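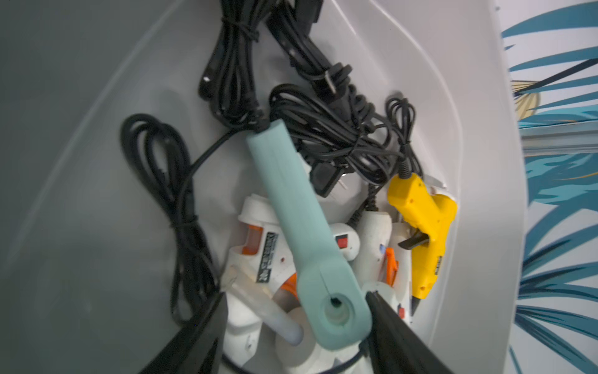 Azlan Tambunan had been mayor of Stiltness for 2 hours when the sea asked for its field back.

It did so by letter, second class. The field was 434 paces long and held one goat.

"We could offer it Furstead," said the clerk.

"Furstead is a car park."

"The sea won't know that until it gets there."

Azlan wrote back in his best hand, regretting the delay and enclosing a form. The sea returned it in November, soaked through and filled in correctly, which alarmed everyone. Under "reason for claim" it had put: sentimental.

They moved the goat that evening. It was sick on the mayoral chain, and the tide came in as far as the gate and waited to be asked.

Contact | © Curkeo Stories | Back to top

We use cookies. Accept or manage your choices.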